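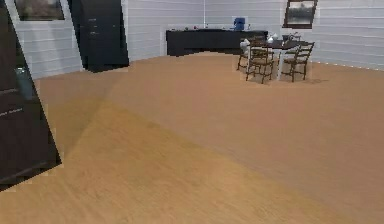 Does a Wood Floor Make a Room Louder?
Ekaette Ogbonna, with Finlay Kinnear and Dayana Mamani

I picked this topic because of my upstairs neighbor. I moved into Skelstead House in the fall and for the first week I could follow every step he took from the bed to the fridge and back. My friend Dayana lives in the old wing, which still has carpet, and she hears nothing at all from upstairs. So when Mr. Flores asked us for a project on "sound in everyday places," I already had mine.

What we wanted to know was pretty simple. If you take the same room and cover the floor, how much quieter does it get for the people inside it? (Footsteps coming through the ceiling are a different problem, and I had to drop that part early on — you need permission to go stomping around in other people's rooms, and we didn't get it.)

Finlay found us a practice room in the music block that's used for storage in the mornings. Plain wood floor, hard walls, no curtains. Dayana borrowed a sound meter from the physics lab and I brought rugs. So many rugs! My aunt Jhosep's wife cleans out rental houses and she had a stack of them in her garage, mostly short pile, one shaggy green monster that shed on everything I own.

We used four setups: bare floor, one rug in the middle, rugs over half the floor, and rugs wall to wall. For each one we made three kinds of noise. Finlay clapped two wooden blocks together, I dropped a tennis ball from shoulder height, and we played a recording of Dayana reading a bus timetable through a little speaker. We did every noise 8 times per setup and then did the whole thing again on two more mornings, which comes to 288 readings. I typed all of them in by hand. I would not do that again.

The tennis ball changed the most, and that's no surprise when it's landing on a rug and not on wood. I almost left it out for that reason, but Mr. Flores said to keep it and explain it, so here I am explaining it. The clap was more useful. The peak hardly moved between setups, but the ringing afterward got a lot shorter once half the floor was covered. Going from half to wall to wall made much less difference than I expected. With one rug in the middle I honestly couldn't hear any change, and the numbers mostly agreed with me.

The talking was the strangest one. The meter showed almost the same level every time, but all three of us thought the voice was easier to understand with the rugs down. I think that's the echo again — the words stop running into each other. We don't have a good way to measure "easier to understand," so I can only report it as our opinion.

Some things went wrong. The heating clanked on the second morning and we had to redo a batch. We also stood in the room while we measured, and people soak up sound too, so our bare room wasn't as bare as it should have been.

If I had another month I'd hang something on the walls and leave the floor alone, to see which matters more. Finlay says walls. Dayana says floor. I've bought a rug for my own room in the meantime, and the guy upstairs still walks to the fridge at midnight.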